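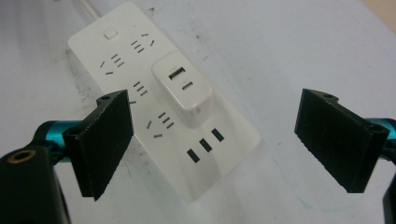
The strip on my desk, charger with the USB-A / USB-C ports

Will my charger brick block the other outlets on this strip?

Got this white strip secondhand, slanted-slot outlets plus three USB ports at the end. Charger sits right over part of it and I need room for a lamp and a laptop. Also do I even need the brick if theres USB built in? Tight desk, no space for a second strip. Thanks

asked by Lærke Riis, October

2 answers

Baldur Grímsdóttir
Keep the brick. Built in USB on strips is often slow, fine for earbuds or a phone overnight. Check the label underneath for the output. Mine says 15 W total, shared across all the ports — so three things at once just crawl. Laptop goes in a wall outlet if you can reach one. Try the brick in each outlet before you settle, and see which spot leaves room for the lamp plug. Takes a minute.

Oleksandra Sirko
just get a short extension cord for the brick, i have a Clirno one, works fine. and check the voltage rating on the strip if it came from abroad, mine wasnt rated for here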